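Tidy bot build - wrist view is driving me spare

workshop_wren
Evening all. I've been plugging away at the home helper build on the shared bench at Zalstead. No arms bolted together yet, I'm doing the lot in the simulator first so I don't put a hole in the wall. Two arms, two-finger grippers, pretend house to wander about in. I can't make sense of the views when the whole room is on a lean. Four grabs from tonight:
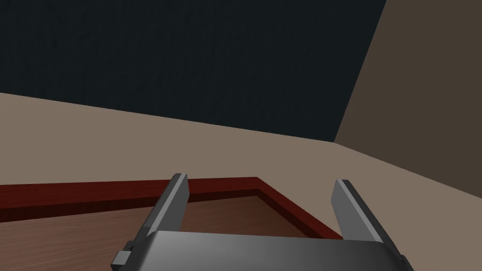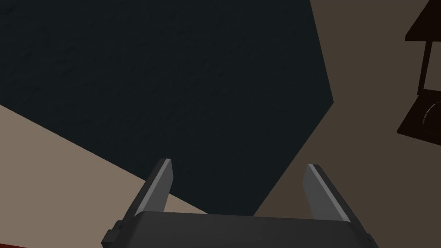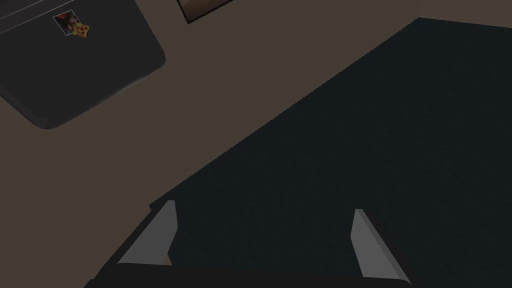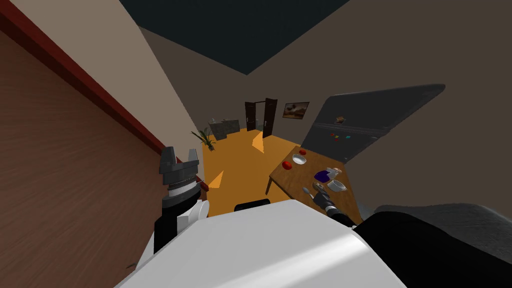 What I've got so far

The last one is the body view, with the spoon in the right gripper over by the table. That arm I'm pretty happy with! The other three are gripper views with the fingers open and nothing in them, and that's where I get lost. In the second and third there's a big dark slab of something and I can't tell if it's a rug or a tabletop. Is everyone else's this confusing, or have I stuffed up the mounting angle?

falotlow_fan
Mine leans as well. Your brain wants a level horizon and the software couldn't care less. Leave it alone and get on with the grasping.

gearbox_gaz
Disagree with the above. If the body view is tilted too, I'd be checking the base frame before anything else. I had a Harholm kit where I'd mixed up two axes and spent 40 minutes blaming the wrist. Flat floor, zero all the joints, grab another picture and see if the walls stand up.

falotlow_fan
Or the head's just rolled over to one side. You can't tell that from a picture, Gaz.

gearbox_gaz
Which is why I said zero the joints, mate.

Diễm Cù
I'd go with rug for the third one, it looks like fabric to me and there's brown floor next to it. Not so sure on the second. The first one is easier because you've got the red rim and the wood grain to go by - if you want a practice target, I'd pick that corner over anything dark and plain. My colour settings were rubbish for dark stuff until I turned the lights up in the sim.

workshop_wren
Thanks Diễm, I hadn't thought of the lights. Gaz, zeroing now.

workshop_wren
Okay, so the head had 20 degrees of roll in the config. Left over from when I was mucking around in April. Sorry Gaz, the base frame is fine.

gearbox_gaz
I'll take half a point for the zeroing.

falotlow_fan
You'll take nothing. Doesn't explain the wrist ones though, does it?

workshop_wren
No, they're still all over the shop. I might try the Iyengar wrist mount file next, unless someone's had grief with it?

Diễm Cù
I use it. Check the left and right versions, they're named the wrong way round in the folder.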